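Jul 6, 2018

Up at half six. Grey first thing, then bright by nine. Porridge, two cups of tea, and the letter to the water company finally written and put by the door.

I had put today aside for the desk things and I stuck to it, more or less. The move from Firkosa was in spring and the boxes marked DESK have been under the stairs ever since, four of them, taped by Alfie in a hurry and then written on by me in a pen that was running out. One said DESK / MISC and another said MISC / DESK. They held the same sort of thing.

Carried them through to the back room one at a time. The third was the heavy one and I rested it on the banister halfway. Paper, of course. Over 40 old notebooks, some with three pages used and the rest clean. I kept the clean ones and cut out the used pages with the craft knife, and that took until eleven. Some of the pages were from the evening class with Yasuo Miyazaki and I read more of them than I should have. He used to make us write down every material we had touched that day. One page has only "tin, bread, bus seat".

The tins came next. I had forgotten how many pens I own that don't work. I sat on the floor with a scrap of card and tried each one. A scribble, and if nothing came, another scribble harder, and then into the bag. The felt tips had all gone. The pencils were fine, pencils always are, though most want sharpening and the sharpener has not turned up. It may be in the kitchen boxes. The good Urkelen fountain pen was at the bottom inside a sock, with dried ink in it, and I have left the nib in a saucer of water on the windowsill.

Jocelyn Sawatzky rang at about noon to ask if I wanted the blue armchair before it goes to the sale. I said no, then rang back and said I would think. It would fit by the window but the cat would have it in a week. She also said I should not be keeping pens upright if they are the gel sort, they should lie flat. I have never heard that. She was quite firm.

Lunch was the end of the soup with toast. Ate it standing up, looking at the garden. The beans have reached the top of the canes and want tying.

After lunch I did the part I had been looking forward to, deciding what goes in what. I have more holders than I need. There is the brown mug with no handle, the jam jars, the long tray from MacLeod that fits nothing, and the mesh cup, the plain black one. I emptied everything out first and started with the cup on its own. I like it better than the rest. It doesn't hide things, you can see through the sides when the pencils are leaning, and it doesn't go slimy at the bottom like the mug did. 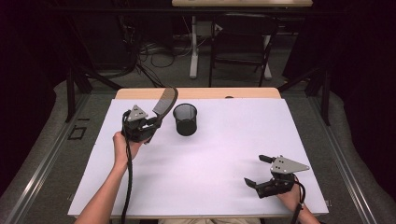

Ye-rin Tak thinks a mesh cup is a mistake, as it happens. She says the pencil points go through the holes, graphite dust comes out underneath, and before long there is a grey ring on whatever it stands on. She would have the jam jars, all of them, in a row, with one kind of thing in each. I told her on the phone this afternoon that I would cut a round of felt for the bottom, and she said felt would only hold the dust until you moved it. She may be right. I am going to cut the felt anyway, there is a bit of green left over from the chair feet.

So the plan as it stands:

- mesh cup: pencils, the two good brushes, the steel ruler, scissors
- one jam jar: pens that work
- second jam jar: rubber bands, clips, the loose drawing pins (with the lid on)
- MacLeod tray: stamps, glue stick, tape, the stapler if it will lie sideways
- mug: out to the shed for plant labels

The stapler will not lie sideways. I tried it both ways round. It has gone in the drawer with the hole punch, and the tray has the address book instead, so at least the tray is doing something.

The scissors were a worry, being long. In the other flat they were forever tipping things over and going on the floor in the middle of the night. I put them in handles up, then handles down, then handles up again. They are less likely to fall with the handles up but I don't like reaching past the pencils for them. I have left it for now. If they go over I shall hang them on a hook.

Then there was the matter of the ruler, which is 20 centimetres and just tall enough to lean. Alfie came in at this point looking for the bicycle pump and said why didn't I get one of those sets with everything matching, he had seen one in the Westeck shop. I said I had no wish to match. He picked a pencil out, wrote "pump" on the back of his hand, and went off with the pencil. I got it back at supper. It had been chewed.

Went through the fourth box after that and I wish I had started there, as it was nearly all rubbish and could have gone out with the morning's bag. Envelopes with the gum gone. A calculator with no back. Leads for things we no longer have. Receipts, a great wad of them, from when I was doing the accounts for the choir, and I was about to put those out too and then thought I had better ask Kendra Beaulieu. Rang her and she said seven years, keep them seven years. So they are in a big envelope with the date they can go written on the front, and the envelope is on top of the wardrobe.

One nice thing in there, the little brass pencil extender I bought the first winter we were married and thought I had lost on the train. You push the stub in and slide the ring up and get another two inches of use out of it. I tried it on the shortest stub I had and wrote the shopping list with it — eggs, bleach, onions, string, something for Alfie's lunches — and it was a pleasure. The stubs now have a corner of the tray to themselves.

Wiped all the jars with vinegar water and dried them on the draining board. The labels would not come off one of them, so it says Piccalilli and will go on saying it.

I meant to do the drawer as well but by four my knees had had enough of the floor. Took the bag of dead pens down to the bin, then fetched it back up because I remembered the school collects them for something. Must ask. It is hanging on the back door and I expect it will hang there a good while.

Tied up the beans before supper. The string ran out with three canes to go (hence string on the list). Greenfly on the end plant, not bad, I squashed what I could see. The lettuces are bolting and I pulled two for the compost.

Supper was sausages and the new potatoes. Alfie had found the pump in the coal hole. He says the back tyre is past saving and he will need a new one, and could I lend him 20 pounds until he is paid. I said I could if he took the empty boxes to the tip, and he has flattened them and put them by the gate, which I did not have to ask for twice.

Afterwards I went up and sat at the desk for half an hour with nothing particular to do. Wrote to Jocelyn to say no to the chair after all, thank you, and yes to the standard lamp if she still has it. The light in that corner is poor after eight. Used the pencil extender again and then thought it looked odd for a letter and copied it out in biro.

Tomorrow: drawer, felt for the cup, ask about the pens, post both letters. See whether the nib has cleared. The water in the saucer had gone quite blue by bedtime, so there is something coming out of it.

Rain forecast. Brought the washing in, all but the pillowcases, which were still damp and are over the bath.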